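# Looking after the dismantling cell: setup, checks and small repairs

Project report, Vonen group, November

## 1. What the cell is for

The cell at the Clistley workshop takes apart office desktop computers so that memory, processors and drives can be sorted for reuse. Our part of the project was the upkeep. We did not write the motion software, which comes from Stotenano. We were asked to produce a setup routine that a new student could follow, and to record what went wrong while we used it.

The cell has two arms above a slotted aluminium table. The tower lies on its side with the panel off, and a printed fixture holds the parts that have come out.

## 2. Start-of-day routine

1. Switch on the controllers and let both arms finish their self-test.
2. Wipe the fingers and look for chips on the gripping faces.
3. Check the link screws on the gripper by hand with a hex key. Do not use the powered driver.
4. Place the tower and push it up to the stops.
5. Bring the gripper over the open case at low speed and look at the wrist camera picture. Both fingers should be visible and nothing on the gripper should touch the loose cables.

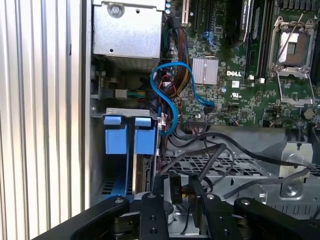 6. Open and close the fingers twice and compare the reported width with the feeler gauge.
7. Save the result in the log before starting a run.

The routine took us a long time at first, mainly step 6. The gauge has to sit square between the fingers, and it is easy to read it at a slight angle.

## 3. Screws and links

Each finger is moved by a set of black links held by silver screws of two sizes. By the end of the project the gripper had done 2,554 cycles. At cycle 1,609 the reported width and the gauge stopped agreeing, and we found one of the small upper screws had worked loose. We cleaned the thread, put on a little thread lock and tightened it again. After that we checked the screws every 100 cycles as well as in the morning.

The drive bay is the place where play in the links matters most. It has smooth walls and light-blue tabs along one side, and the cables come in close beside it, so a finger that leans can rub on the wall or catch a wire. We now test the approach with the bay empty before any drive work.
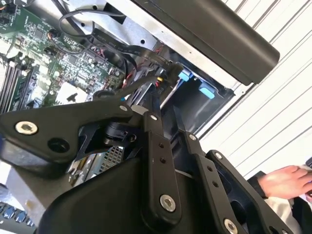
Page 2

During these tests one of us stays beside the table. The speed is kept low and the stop button is within reach – this was a workshop rule and we kept to it.

## 4. Fixture and table

The fixture is a grey 3D-printed plate. Its recess takes the processor and the clip blocks along the front take a memory module lying across them. Our first print had clips that were too tight, and the module had to be pulled out by hand. We opened the gap slightly and printed the plate again with thicker walls.

The tower and the fixture must both be in the taught position. If either is moved along the slots, the pick points have to be taught again. We marked the right place on the table drawing and added it to the log sheet.

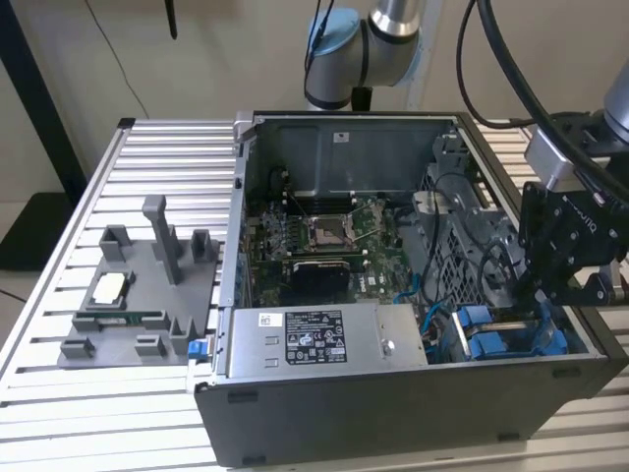

Mikuš thought we should go further and bolt the fixture to its own base, so that the whole plate could be lifted off for cleaning and put back without teaching the points again. We agree with this but did not have time to make the base. It would also need locating pins, as bolts alone leave some movement.

## 5. Cables inside the case

Cables caused more stops than the gripper did. The flat data cables and the thin black ones loop over the board towards the bay, and no two towers have them in quite the same place. We tried three things: tying them back, moving them by hand before the run, and changing the approach angle. Tying back worked best, but it adds a manual step. The steeper angle helped on some towers and made the wrist camera view worse on others. 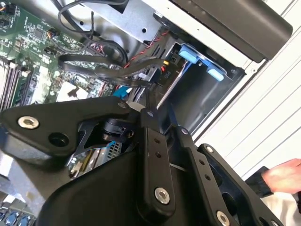
*Figure 4. Gripper at the open case, with cables looping towards the drive bay.*

## 6. Still to do

- Make the separate base for the fixture.
- Replace the small upper screws with new ones and start a fresh cycle count.
- Ask Stotenano whether the width check can be run from the controller.
- Write the cable step into the routine, between steps 4 and 5.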